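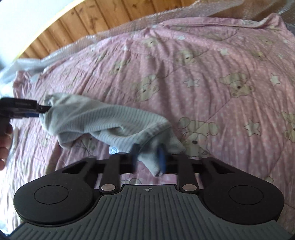 Otdale Stock and Accounts User Group
Minutes of the spring meeting, Sat 7 March

In the chair: Tamara Zamfir
Minutes: Aurel Roman
Apologies were read out and accepted.

1. Minutes of the November meeting

Agreed, with one correction. Item 4 said the Sanis purchase ledger "now handles" part deliveries. It should have read "is said by the supplier to handle" part deliveries. Aurel has changed it.

2. Matters arising

The supplier promised in November to send a list of known faults. What came was a list of new features. Tamara has written again and will keep writing. Members who log a fault are asked to copy her in, as the helpdesk closes tickets after a fortnight's silence and the silence is usually theirs.

3. Stocktake module

Most of the morning went on this. Sanis wants the group to move from the old count sheets to the new stocktake module before the year end. The sales talk was played from a recording. It says that counts can be entered on a handheld, compared with the book figure and posted in one step.

Aurel had tried it on a copy of his own data. His warehouse has 3627 stock lines. The module loaded 2000 of them and stopped, with no message on screen. The remaining lines did not show as uncounted, they simply weren't there. When he posted the count, the variance report came out clean, and he thought that was worse than an error. The helpdesk told him the limit is "a setting". They have not yet said where the setting is.

Tamara asked what happens to goods booked out while a count is open. According to the manual the book figure is frozen when the sheet is opened. In Aurel's test it was frozen for sales orders but not for transfers between bins, so anything moved that afternoon turned up as a gain in one place and a loss in another. A member from the back said his did the same, and that he had been told it was his staff.

There was some support for the module from members with small stores. Two had used it for a single room and found it quicker than paper. The chair said she was glad to hear it but would like to see it work on a full store before anybody threw their clipboards away.

Agreed: the group will not recommend the stocktake module at present. Aurel to write up his test, with the steps, and send it to Sanis.

4. Flustura add-on for barcodes

Flustura is the label and scanning add-on shown at the autumn open day. The quoted saving is half the time on goods inward. Tamara asked whose time had been measured and against what. The answer in the brochure is "typical customer". Nobody present had met one.

The price has also changed. It was given per site and is now per named user, plus a yearly charge for updates. One member has been quoted 1084 for a site with two scanners, and was not sure if that included the printer driver. He will ask - in writing this time.

Agreed: no group order until there is a price on paper. Any member who wants to buy alone is free to do so and is asked to report back.

5. Currency rounding

Members who buy in Lei reported that cost prices drift by a small amount each time an invoice is matched. The supplier's view is that this is rounding. It was pointed out that rounding ought to go both ways, and this only goes up. Aurel has seen it on 3 invoices and would like more examples before making a fuss. Please send him the purchase order, the invoice and the stock valuation from before and after matching. Screenshots of the valuation alone are no use, he has plenty of those.

6. Version upgrade

The next version is promised for November. The last one was too. Members were reminded to take a full backup, restore it somewhere else and open it, before letting anyone run the upgrade.

7. Any other business

A request for evening meetings was discussed and left over. The offer of a free lunch from Sanis at the next meeting was accepted, on the understanding that it doesn't come with another recording.

Actions
Aurel Roman: stocktake test notes to Sanis; collect invoice examples.
Tamara Zamfir: chase the fault list; ask where the line limit is set.
All: copy fault reports to the chair.

The meeting closed at ten to one. Date of the next meeting to be sent round by email.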